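The Tray Problem
Roland Blackburn
6/19/19

Every spring, usually in March, someone sends me a video of a machine folding a towel and asks whether housework is finished. I spent nine years specifying pick-and-place cells at Bosstead, and my answer has not moved much. Machines can do chores that have been rewritten for machines. Most chores have not been.

Consider the difference between a feeder line and a dresser top. On the line, one part arrives in one pose, and the gripper repeats its motion 3000 times a shift. If the part changes, somebody changes the fingers. On the dresser there is no standard part. A beaded necklace has no fixed shape. A ring presents a few millimeters of graspable edge and lies flat on fabric that moves when touched. A clear hair tie gives a depth sensor almost nothing to measure.

Teodor Eklund, who writes planning software at Camora, argues that this is a data shortage and will be solved like one. Record enough people doing the job with two-finger grippers in their hands, he says, and the policy will follow. I agree with the first half. Collecting motion from human hands is cheaper than programming it, and it captures small corrections that no engineer would think to write down.

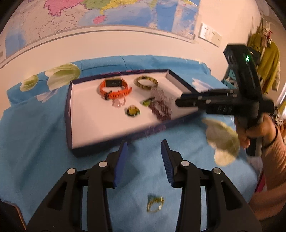

Filed under: Automation / Small Objects

Sorting a tray of accessories is a fair test of Eklund's position. A gold ring on a flowered cloth, with a fitness band, a bangle and a necklace in the tray behind it, is an ordinary bedroom task. With a gripper in each hand, a person brings judgment to it that the hardware does not supply: how hard to press into the cloth, when to give up on one approach angle and try another.

My doubt concerns the failure rate. Anahera Baxter and I once ran 300 picks of mixed small goods on a two-finger arm at Bosstead, and 258 succeeded. Our client considered that a good afternoon. In a home it would mean 42 items dropped, pinched or pushed under the furniture, and a resident on hands and knees looking for them. A shop floor can absorb misses with a reject bin and an operator. A bedroom has neither.

I expect useful machines first in laundries and packing rooms, where the owner controls the lighting, the surface and the list of objects. Homes will come later - and for necklaces, a good deal later. Until a vendor publishes unassisted results from rooms it did not arrange, I would not budget for one.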